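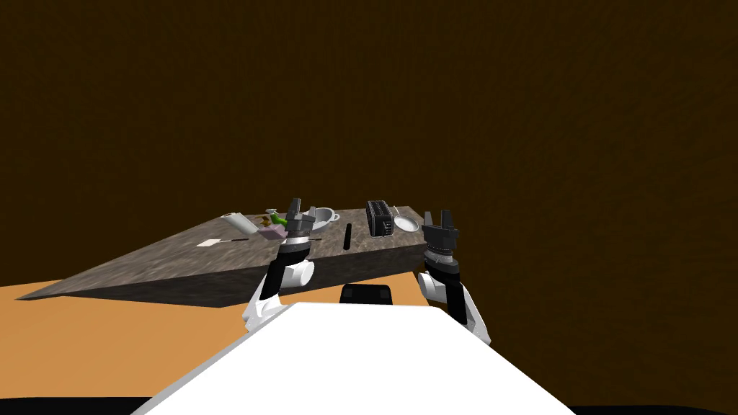 Kitchen test in the simulator, both arms

Is a second arm worth it for a home build?

I'm building a two-armed kitchen robot in a shared workshop in Brurnmont, still mostly in simulation. The Jolterik kit page promises "ready in a weekend". I've been at it since December. Has anyone got real use out of two arms, or is the second one just 426 more to spend? 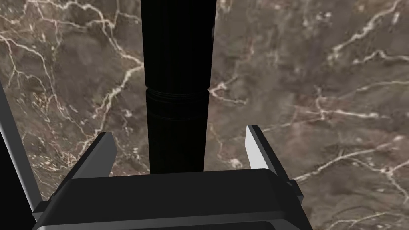 Wrist views are what I'd look at before buying anything. They flatter a gripper, I find. With the fingers open either side of that black cylinder it looks like an easy grab, but I wouldn't trust it until you've run it 300 times with the start position shifted.
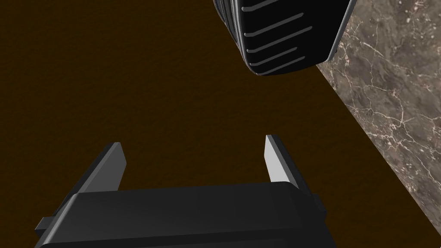
And move the lights about too -- mine did 20 good runs and then fell over when I changed one lamp.

Answer 2
Just buy the second arm, you'll want it eventually.

Answer 3
Depends on the job. Opening jars, yes. Toast, no.

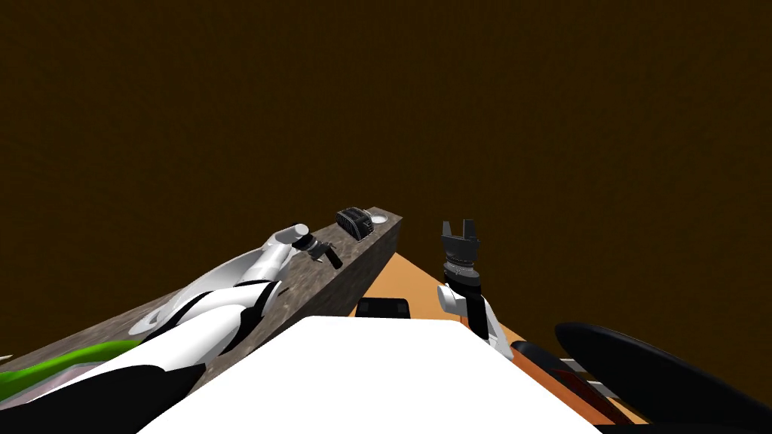
I used the Plarivska controller for both of mine and spent longer stopping them hitting each other than on anything useful. Get one working first.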